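Review: Two-finger hand-held gripper, used for teaching kitchen tasks

I bought two of these grippers to record dish work for our robot arm. You hold one, you do the job by hand, and later the arm learns from the recording. I have used them for 11 days, mostly next to my kitchen sink.

## What I like

- The weight is fine. My wrist began to complain only after some 400 recordings.
- The ridged rubber pads hold glazed plates well. Thin rims are easier than thick ones.
- Starting a new recording takes one press, so I keep my rhythm.
- My colleague Tươi Thái learned to use it in one evening, and she had never taught a robot before.

## What I like less

- The cables. They are always under my hand, and I had to change how I stand.
- The fingers are wide. When two dishes are close together, the second finger touches the neighbor before you want it.
- Shiny metal bowls gave me the most bad recordings. I repeated 8 of them with softer light and it was better, but this costs time.
- The manual is short and says nothing about how to clean the pads.

My usual task is sorting a mixed set: soup plates, white bowls, metal bowls. I take a soup plate by the inner rim and move slowly, so the arm will not learn my hurry.
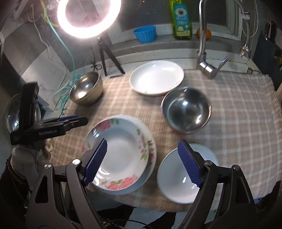

## Would I buy it again?

Yes, for table work with light objects. For heavy pots I would first try the model from Plirndale, which Justinas Kivi recommends to me. I give it four stars of five. I will write again in August, when the arm has trained on the full set.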